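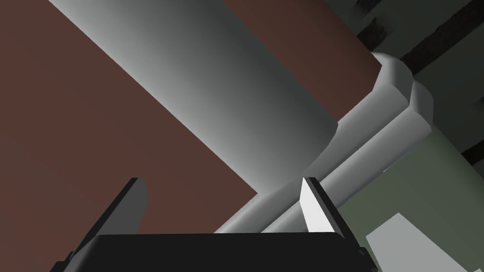 Automation at Bombridge, four months in

August 8, 2023

We started moving returns handling at Bombridge over to two-armed machines in April. I look after the simulation side, so most of my week is spent in a rendered building, well away from the real one. These are my notes on what has changed on the floor and what hasn't.

The work in question is pick-up: items that end up on the ground between the sorting bench and the shelves. Before April it was done by whoever was nearest. It was never in a job description, and it took up a fair part of the late shift. It also accounted for most of the sore backs.

Every task is now built in simulation first, in a package called Plitberg, and run there until the grasp settings stop moving. Only then does it go to the machine. A new item takes over 23 runs before I'm willing to sign it off. Round things are the worst. The fingers have to come down wide and close late, and if the wrist angle is wrong the object rolls before there is any contact to measure.

The room model matters less than people expect. Ours has a marble floor, a checkered tile wall and a copper-coloured column, none of which we have at Bombridge. I left them in. Busy surfaces are a fair test for the vision side, and a plain grey floor teaches it very little.

What has changed for the staff is mostly the order of the day. The late shift used to finish with a sweep of the floor. Now it finishes with 10 minutes at the Gorel terminal, going through the grasps the machine gave up on and labelling each one – slipped, blocked, wrong item. Two people like this work. The rest put up with it. It is paid at the same rate, and I think that is a mistake, as the labels are worth more to us than the sweeping was.

No positions have gone. Seven people have done the terminal training, which runs to 55 pages and should be shorter. The Rivadeneira site is due to copy our setup and has asked for the manual as it stands – I would rather they waited for the rewrite.

The current batch is produce, with both arms active and the targets placed directly on the floor.

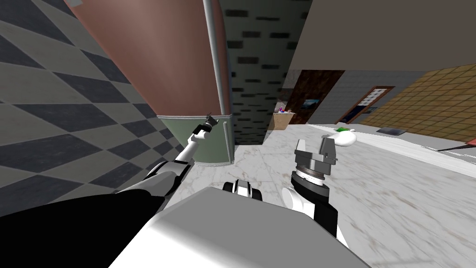

Open items

Finger spacing on approach is still set by hand for each item. I want it taken from the size estimate.

The left arm stays raised while the right one works. That is fine in simulation, but on the real floor it worries people walking past, and a lower rest position has been requested twice.

Labels from the late shift reach me a day behind. Gorel can send them hourly, and that change goes in next.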